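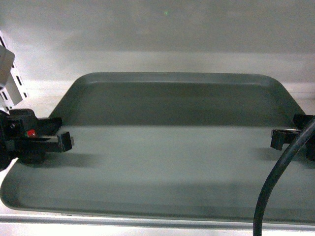
Brakonport Counter Notes
8/23/20

I keep getting told that a checkout counter needs a big tray. Shop owners tell me, suppliers tell me, and a brochure from Cocco told me four times on one page. I've been a tray doubter for years. A thread.

The pitch goes like this. Customer puts everything in the tray, nothing rolls off, you work through it, everyone goes home happy. The brochure says it "transforms the handover." I have handed over a lot of groceries and never felt one of them needed transforming.

My first problem is size. A tray big enough to be useful is big enough to be in the way. On a short counter you lose the spot where people rest a purse, sign something or lean while they look for a coupon.

And yes, I know, "just get a longer counter." The shop in Flemiston that asked me about this has the counter it has. It came with the lease.

Second problem. A tray has a lip. Round things stay in, great. But now you lift every item over an edge instead of sliding it along. Try that with a gallon of milk a few dozen times and tell me how the wrist feels.

The Cocco people claim a test with 400 customers. I asked how many were buying more than one thing. Still waiting on that, and I asked in January.

So look at a layout the way you would if you had to stand behind it all day.

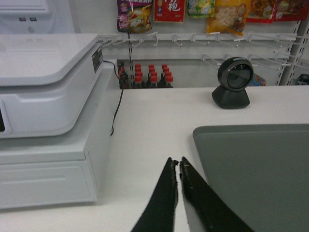 White unit on the left, big gray tray on the right. Look at how much counter the tray takes.

What I like: a white counter. Shows every crumb, so it gets wiped. People say white looks cheap. People say a lot of things. A dark counter is a dirty counter you can't see.

What I also like: a cash drawer with a plain groove for a handle. No knob to catch a sleeve on. I have lost two good cardigans to drawer knobs and I'm not over it.

What I don't like: that black cable looping along the counter beside the drawer. Every counter has one of these and every owner says they'll get to it. Cost of a cable clip, next to nothing. Number of clips I see in use, also next to nothing.

Somebody will reply that the cable doesn't matter. Go ahead. Then put a wet umbrella down next to it and see how relaxed you feel.

The round black head on its squat base sits near the back. I go back and forth on this. At the back it's out of the way of elbows. At the back it also means reaching past whatever is in front, and with a tray there that's a fair stretch for a short person. I am a short person.

If you do keep something back there, don't let bottles and cans gather behind it. One is how it starts. By the end of the month you have a pantry.

Money. A shop in Sundville showed me a quote for a full counter redo: 1,329 with the tray, mat, stands and "consultation." Take out the consultation and it's 755. I'd want to know what gets consulted for the difference.

I'm not saying trays are useless. For loose small stuff (batteries, candy, screws, those tiny hotel-size shampoos) I'd use one tomorrow. A small one. I have yet to hear a good argument for a tray you could bathe a cat in.
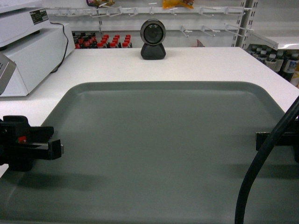
Gray-green, rounded corners, raised rim, white top all around the back. Fine tray. Still a lot of tray.

One point for the other side: rounded corners are easy to wipe. Square corners collect grit and you end up in there with a toothbrush. If you're buying anyway, buy rounded.

Also a muted color was a good call. Bright trays look like a school cafeteria, and under shop lights a shiny one throws glare right at whoever is working.

Before you spend anything, tape a tray-sized rectangle on your counter and work around it for a week. Don't put so much as a pen inside the tape. If you're cursing by lunch, you've saved your money.

The Flemiston shop is doing the tape now. So far the owner says it's "mostly fine," and I'd like to hear what the person on the late shift says.

Replies are open. If you sell trays, please say so up front.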